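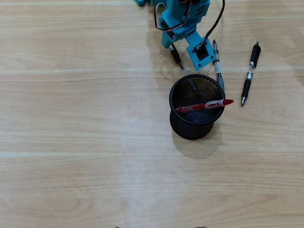
Pens and a black mesh cup on a wooden tabletop.

Looking at Ordinary Things
Unit 2: The Pen and the Cup It Lives In
Histton Evening Courses, Room 473
Handout revised July 6, 2026

Please read these notes before class and bring pens. Any pens! The chewed one from the bottom of your bag is welcome, and so is the free one from the bank. We will be taking some of them apart, so leave the family heirloom at home.

Last time we talked about paper clips and how much thinking can hide in a bent wire. A pen is a big step up. It has to store ink, let it out at the right speed, keep it off your shirt, and fit a hand it has never met. Most of us own far more of them than we ever bought, and we hardly look at any of them. I love this unit, and I hope some of that rubs off on you.

Words we will use

Barrel - the long outer body. It can be clear, solid, or a bit of both.
Refill - the inner tube that carries the ink and ends in the writing point.
Grip - the part under your fingers, often rubber or a softer plastic.
Clip - holds the pen to a pocket or a page. It also stops a round pen from rolling, a job it gets very little credit for.
Button - the part you press on a retractable pen. Inside, a spring pushes back against the refill, and a small notched part holds the point out or lets it return.
Cap - the older answer to the same problem. It covers the point and slows drying.

If you have a capped pen and a click pen at home, put them side by side and think about which one you reach for when the phone rings. Then think about which one still works after a year in a drawer.

The cup

Don't skip the cup. A mesh pen cup is light, you can partly see what is in it, and dust doesn't settle on its walls the way it does on a flat shelf. The rolled rim deserves a good look too: it covers the cut edge of the mesh, stiffens the mouth of the cup, and gives the pens something smooth to lean on. Run a finger along one and you will feel how much nicer it is than raw wire.

Notice as well how pens sit in a cup. They lean, and they lean differently depending on length, clip, and where the weight is. A short cup with long pens gets tippy fast. My own at home is a heavy glazed pot from the Ilumitz street market, and it has never gone over, but I can't see a thing inside it.
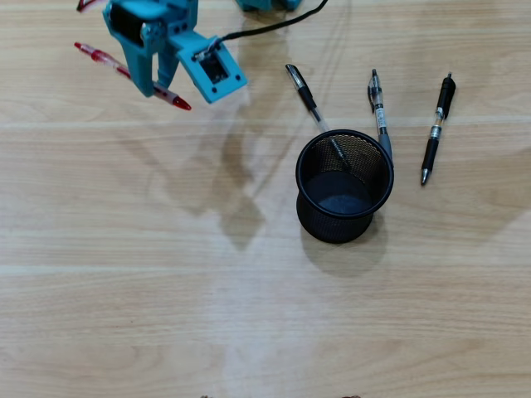

Grips, dots, and ridges

Now for my favorite part. Pick up a pen and close your eyes. Can you tell where your fingers are supposed to go? On many pens you can, thanks to raised dots, short dashes, or rings molded into the surface. The pattern adds friction, but it also works as a kind of map for the hand.

Two pens from the class tray make a lovely pair. The black one has a rubbery-looking matte barrel with a row of small raised dots, then a crisp ring, then a clear section with a shiny metal cone inside. The red and clear one has a red button and red bands, and its pale rubber grip carries small raised red marks. On that second pen the marks are a different color from the grip, so they are decoration as well as texture. Is one doing more work than the other? Argue about it at your table.
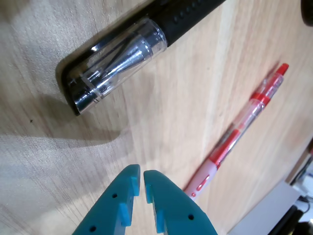 One student wrote back after the October class that the clear barrel mattered more to her than any grip, since she likes to know how much ink she has left before an exam. A fair point, and I have added it to the exercise below.

Exercise for class (32 minutes, in pairs)

1. Trade pens with your partner. Write the same sentence with each one, at your normal speed.
2. Draw one pen at twice its real size. Show every seam and every change of material.
3. If it unscrews, unscrew it. Lay the parts on scrap paper in the order they came out, and keep a hand on the spring!
4. Decide what a clear barrel gives you, and what it costs in looks.
5. Put it back together and check that it still writes.

Reading

The Gitbridge Pen Works catalog of 1898, pages on holders and nibs (copies at the front desk). Yin, "Small Tools for the Hand," chapter on grips. The catalog drawings are wonderful, so leave yourself extra time for those.

For next week, bring a pair of scissors with the blades covered.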